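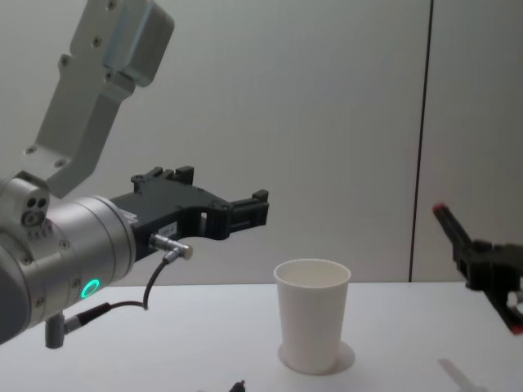 Flarkport, September

Courses > Automation Lab > Handouts > Week 6

Schedule Notes Labs Contact

The early release fault

OK, so I promised I'd write up the handoff failure on Titine, our two-arm cell, and a few of you have already asked whether it'll be on the midterm. (It will.) The job is dull on purpose: pass a pen from one arm to the other, put it in the paper cup, do it again. It ran fine for 1,000 cycles and then started letting go of pens in midair, maybe a couple of times a shift, never when I was watching!

My first guess was worn fingertips. Wrong. I swapped the pads, felt very pleased with myself, and had a drop before lunch. So pull the log before you pull out the hex keys, please.
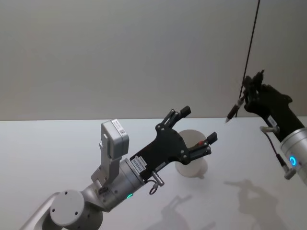
The log had it in plain sight. The Sönmez controller wants a "grip closed" signal from the receiving arm before it tells the giving arm to open. Our signal came from motor current, and a finger bumping the side of the pen pushes the current up just like a real grip does. The threshold was met, the check lasted 40 milliseconds, and off it went. One arm let go and the other one didn't have it yet.

What I want you to notice is that every part did what it was told. The fault was in what we'd decided to call a grip.

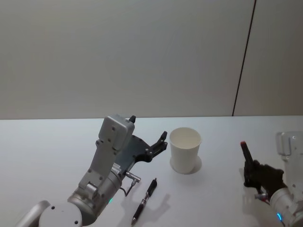 A dropped part is only half the trouble, and this is where the safety bit comes in. The program keeps no record of anything it isn't holding. Look at the black pen lying on the table in front of the cup, down by the left gripper – how does the cell know it's there? It doesn't, unless you give it a way to know. And the hand on the right still has a marker in it, so if you reach in for that pen on a paused cell, you're reaching between two arms that may both have moves waiting. Pause is a program state. Use the stop, check that it's latched, then reach.

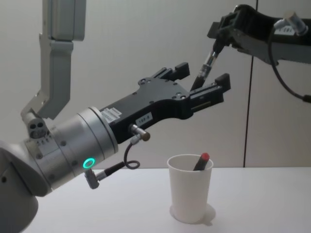 Back to the fix. We now ask for finger position as well as current, and both have to hold steady through a small test tug. If they don't agree within 2,000 milliseconds the cell stops and asks for a person. It's slower, and I got some grumbling from the Clolley section about cycle time – fine, grumble away.

For next time, sketch the handoff as a state diagram and mark each spot where both grippers could be open at once. Bring it on paper.

Last updated: September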